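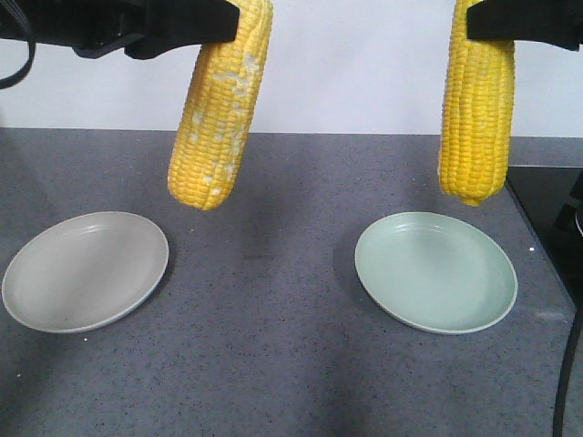

Two ears of corn, September.

My neighbor Tassanee Khamphan gave me a bag of corn on the stairs and asked if I was still learning English. I said yes, always. After nine years in Kirnside I can speak with the bank and with the dentist, but small talk about vegetables is still difficult for me.

In my first language one word is enough for corn. In English I had to learn ear, cob, husk, silk and kernel, and I mixed them up for a long time. Once I asked in a shop for "two heads of corn" and the man brought me lettuce.

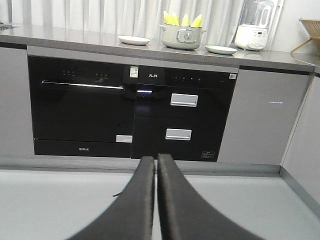
The notebook

I write new words in a notebook, by hand, every evening after the dishes. This summer I came to 1,375 words. It is less than it sounds, because I wrote "reluctant" at least twice and forgot it both times.

My old teacher, Valentina Aravena, told us to never write a word alone. It must have a sentence, and the sentence should be from our own life. So next to "husk" I have: "My father burned the husks behind the house." He did, every fall, and the smell stayed in our coats.
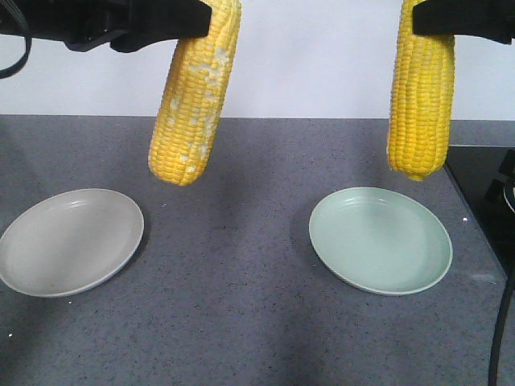
I like to read these sentences more than I like to study them. Without planning it I have made a kind of diary, with my mother in it under "stubborn" and my first apartment under "draft" (the cold air, I mean, and then the beer, which I learned later).

Marius Zamfir from my evening class does it with an app and he is faster than me. He does 60 cards on the bus. I tried it for two weeks but I remembered only the color of the buttons.

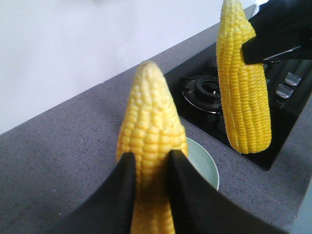

Words I still avoid

"Thorough", "through" and "though" I can write but I don't like to say them on the phone. "Squirrel" I have given up. And I still don't know when people say "corn on the cob" and when only "corn". Tassanee says both are fine. She wants the bag back.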